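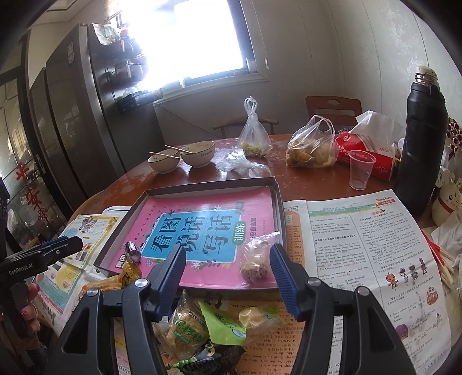 Tasting Flights Should Be Sold by Volume

Most taproom menus price a flight per glass and say nothing about how much beer is in the glass. I think the volume should be printed next to the price, in the same type size.

Flight glasses vary. At Paisan the pour is 2 ounces. At Prirkari the glass is larger, but the fill line sits well below the rim and the menu gives no figure. A customer comparing the two has only the price of the board to go on, and the cheaper board can easily be the more expensive beer.

The usual objection comes from owners. Zoltán Medve, who runs the bar at Stondent, told me that customers pay for variety and that the unit cost of a sample has to cover extra glassware, washing and staff time. I accept the cost argument. A flight takes longer to pour and longer to clear than a pint. It does not follow that the volume should be left off. A higher price per ounce can be stated and defended.

There is also the matter of strength. Four samples of a strong stout are a different evening from four samples of a light lager, and a driver or a person planning three stops needs the volume to work that out. Alcohol content alone, which most menus do print, gives half of the sum.

Wanpen Phromma has suggested a marked glass as the simpler fix. I would take either, provided the line is where the beer stops.

42 shares | 58 comments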